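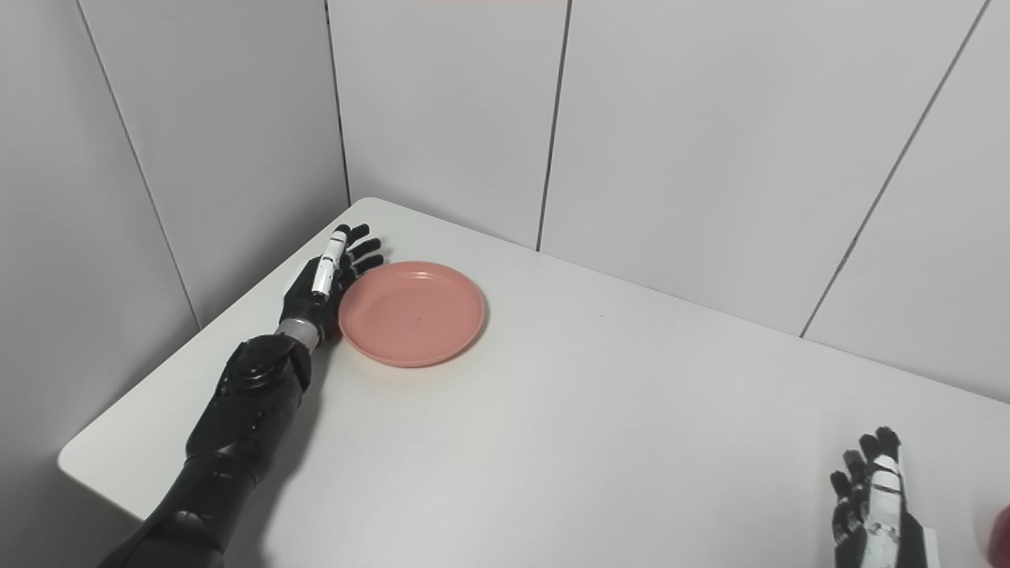
On the club list this morning, Purba group wrote:

> we still think the plate task is too hard for the first round. 60 seconds is nothing if the left hand has to come in from the side, and the Bralville rules don't say if touching the rim counts as a pick. can somebody check before we spend another evening on it? also has anyone got the newer glove files, ours stop at run 16

Checked. Rules page says "lifted clear of the table and held for 5 seconds", so touching the rim isn't a pick, sorry. Nothing about which hand though. Left or right both fine, or both together if you can get them to agree.

On the time limit, I'd leave it at 60. Skondomholm ran the same task last term with 90 and everyone just went slower. Happy to be outvoted.

Glove files: now on the shared drive, folder zorkus_left, up to run 236. Please dont rename anything in there, the training script reads the names and falls over if it finds a space. Almost half are mine and a bit wobbly at the start, trim the first couple of seconds if you use them.

What I'd try next on the plate:

- palm facing the rim, fingers up, then close from the thumb side. Coming down from above just pushes it along
- slow the wrist right down near the table
- right hand parked well away, the planner gets nervous when they're close togther

Still to do before Bralville: entry form (January, early), spare fingertip caps, and somebody to write the one page summary. I did it last year so not me please.

Room is open from 4 till 7 as usual. Bring your own laptop charger.

Got to run, more tonight

-- 
Zorkus hands team
student robotics list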